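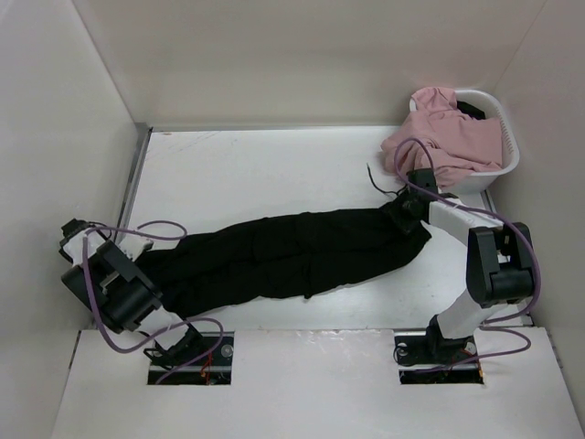 Kobe Vanhove reckons I should start with the money, as that's what people scroll down for, so fine: it's £11 an hour, paid every fortnight, with your bus fare on top if you come from outside town. He also said not to go on too long. We'll see.

I run Duvine, a small clothes repair and alterations shop, and I'm looking for a part-time mender. Two days a week to begin with, probably more after Christmas, and if it goes well I'd like it to be three or four days by March. I opened the place on my own with one sewing machine and a borrowed ironing board, and for a good while that was plenty. Then people started clearing out their wardrobes in the spring, found all the things they'd been meaning to get fixed, and they haven't stopped since. There's a rail in the back with 32 jobs on it as I write this (I went and checked, and then wished I hadn't) and most of those are trousers.

So let's talk about trousers, because you'll be seeing a lot of them. Hems up, hems down, waists in, waists out (more of those lately, no judgement, mine included), broken zips, worn inner thighs, pockets with holes that keys have been falling through for years. If you can take up a pair of lined black trousers so that the owner can't tell where the old hem was, I want to meet you. Black on black is hard on the eyes, especially on a dark afternoon, and I've put a decent daylight lamp over each bench now, which has changed my life. I used to unpick by the window with my nose practically touching the cloth.

The rest is a mixed bag. Coat linings, school blazers, the odd wedding dress, curtains if I'm feeling generous. We darn knitwear too, by hand, and that's the bit I love most. If you already darn, wonderful! If you don't, I'll teach you, and you'll either take to it in a week or you'll hate it and we'll find you something else to do. I don't mind which.

What I'd like from you:

You can use a domestic or industrial machine without being scared of it. Ours are both Merik, old ones, heavy as anything, and one of them has a pedal that needs a gentle foot.

You can sew neatly by hand. Slip stitch, blind hem, buttons that stay on.

You're all right talking to customers. Some of them come in a bit embarrassed about what they're handing over, and a kind word goes a long way. You'll pin people up in the fitting room now and then as well, with masks on for both of you and the door propped open for the time being.

You'll tell me when something's gone wrong. I once cut a leg too short on a pair of suit trousers the evening before the man's interview, and I rang him straight away, and he still comes in. I'd much rather hear it from you at the bench than from a customer at the counter.

I'm not bothered about certificates. If you've got them, bring them along, I'd be interested, but some of the best sewing I've ever seen came from a woman who learned at her kitchen table and had never been paid for a stitch. Equally if you've spent years in a factory or a theatre wardrobe and want something quieter, please do write. Age doesn't come into it. English doesn't need to be perfect either, mine isn't before ten in the morning.

Hours are half nine to five with a proper lunch. There's a kettle, a small fridge, and a radio that we take turns choosing (I'm afraid I do like a phone-in). The benches are well apart and I've put a screen on the counter. The shop is up two steps from the street, but there's a level way in through the yard at the back, so do say if that would help you and I'll make sure the gate's open.

You'd be working with me and with Brahim Ait Ali, who does our leather and shoes in the other half of the shop. He's been at it far longer than I have and he is the calmest person on earth. He's happy to show you how to put a new zip in a leather jacket if you fancy learning, though he'll want you to practise on scraps first, and quite right too.

Before I offer anyone the job I'd ask you to come in for a paid trial morning. You'd do one hem, one zip and one small repair of your own choosing, and then we'd sit down with a cup of tea and see what we think of each other. You'll get the full hourly rate for it whether or not it goes any further. Bring your own scissors if you're fussy about scissors. I am.

To apply, send me a few lines about yourself and a photo or two of something you've mended or made. No need for a long letter or a fancy CV. Drop it through the door at Duvine or send it through the contact form, whichever is easier, and put "mender" at the top so it doesn't get mixed up with people asking about their coats. I'd like to have everything in by the end of the month. I read them all myself, usually in the evening, and I'll write back to each of you, even if it takes me a little while.

One more thing, as I've been asked already: no, I can't take anyone on to work from home just now. I did think about it, but the clothes belong to other people and I'd fret. Pop your head in if you want a look round before you decide, we're open until five and one of us is nearly always at the front.

Posted 16/11/2020

2,074 shares
11 comments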